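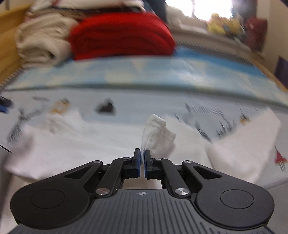
Zamudio cloth subset: data card and notes for the Hisen tools

Version 2, last edited 6 June 2025
Maintainer: Damián Gallegos, Flaltenville

Read this before you train anything

Zamudio is a set of hand-held gripper recordings of white cloth being handled on a bed. Hisen is the code that turns those recordings into something a policy can be trained on: it cuts the episodes, masks the cloth, estimates when the fingers have hold of it, and writes everything out in one format. Cerix is the planner we have been feeding with the result.

The first version of this card said the data was "suitable for learning household folding". I wrote that sentence and have taken it out. The data is suitable for finding out how far your cloth perception gets on a cluttered bed, and possibly for pre-training. I have seen no evidence for the larger claim, from us or from anyone who has used the files.

What is in it

There are 700 episodes. Each episode holds the wide-angle video from the gripper, the gripper pose, the finger opening, and the masks made by Hisen. The pose comes from visual tracking and there is no external reference for it. If your method needs metric accuracy, measure it yourself before you trust the numbers.

Video and pose are resampled to 30 Hz. The finger opening is logged separately and interpolated to match. Fast closings look smoother in the files than they were, so don't learn a closing speed from them.

There is no force channel. People keep asking for one, and a few have tried to infer it from how the blue pads deform in the video. I would not. At this resolution you are mostly measuring motion blur.

Layout of an episode folder

video.mp4 – wide-angle, uncorrected
pose.csv – time, position, orientation as a quaternion
opening.csv – time, finger opening from 0 (shut) to 1 (fully open)
mask/ – one mask per kept frame, produced by Hisen
grasp.json – start and end of each estimated grasp, with a confidence value
notes.txt – whatever the annotator felt like writing, often nothing

Lens correction is left to you. Earlier files were shipped already flattened, which threw away the edges of the view and with them a good deal of cloth. If you have those files, delete them and fetch the current ones.

Running Hisen

Install it in its own environment. It pins old versions of several libraries and will happily break whatever else you have.

hisen cut --in raw --out episodes
hisen mask --in episodes
hisen grasp --in episodes --min-conf 0.5
hisen check --in episodes

The last command is the one people skip. It looks for missing frames, clocks that run backwards, and masks that jump in area from one frame to the next. A pass from hisen check means the files are well formed. It says nothing about whether the masks are right, and I regret calling it "check".

How grasps are labelled

The labeller takes the finger opening, looks for a stable value after a closing movement, and asks whether the mask touches the gap between the pads. If both hold, it writes down a grasp. It does this without any idea of which layer of cloth is being held, or how many. Two layers pinched together and one layer pinched alone give the same label.

That matters a lot for folding and hardly at all for picking up. If your task is separating layers, the grasp labels are close to useless and you should relabel by hand. We relabelled 9 episodes this way as a trial, found the work slow and the annotators in frequent disagreement, and stopped.

Thin fabric causes a second problem. The fingers can shut on it so completely that the opening reads the same as an empty closing. The labeller then leans on the mask, and the mask is the weakest part of the whole chain.

Where the masks go wrong

White cloth on a white sheet is the obvious failure and it happens as you would expect. Folded linen further back on the bed gets picked up too, especially when it is cream or off-white. Bright window light washes out the top edge of a lifted corner, and the mask stops short of where the fabric does.

The printed mat is worse. It is pale grey-blue, with line-drawn deer, hanging lamps and the words FASHION HOME on it. When the garment lies over part of the print, the visible remainder of a drawing ends abruptly at the hem, and the segmenter likes to treat that broken outline as a crease. Antlers are the main offender. The mustard lamps are usually rejected on colour. Thin printed cords that run into the top of a fold get taken for a seam, and once that has happened the fold direction in the output is wrong for the rest of the episode.

I was told a larger model would fix this. We tried one. It made the outlines smoother and the mistakes more confident, and the antlers stayed.

A mask threshold can be set with --mask-thr. Raising it removes the antlers and also removes the shaded side of every fold. I have left the default where it was.

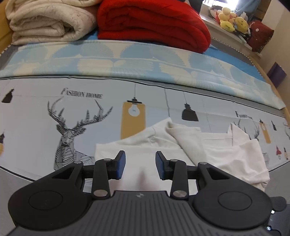 Using the data with Cerix

Cerix expects a cloth outline and a list of candidate grasp points. The converter is hisen to-cerix. It picks candidates at corners and along raised folds in the mask, scores them by how close recorded grasps came to them, and drops anything the gripper could not reach from its current pose.

The reach test uses a simple box round the fingers. It ignores the wide body behind them, so plans near the bed rail or near stacked bedding may be impossible for a real arm. A person holding the tool tilts a wrist and gets past without thinking, and that skill is in the recordings as a pose you may have no way of copying. Run your own collision check.

Please also be careful with the offline score that Cerix prints. It rewards plans that resemble the recordings. A plan can score well and leave the cloth in a heap. I would like to see anyone quoting that number quote results on a physical robot beside it.

Splits

train.txt and test.txt are split by episode. The same bedding turns up in both, so a good test result tells you very little about another bed. A split by surface is planned for July, if there turn out to be enough different surfaces to make one worth having.

Known faults

The mask folder is sometimes one frame longer than the video. Drop the last mask.
Tracking drifts when the view is mostly plain cloth. The drift is not flagged.
grasp.json may list a grasp that starts before the episode does. Clip it to zero.
Confidence values are uncalibrated. Treat them as a ranking within one episode.

Reporting problems

Open an issue with the episode name and a frame number. "Masks are bad" will be closed, as it is already covered above.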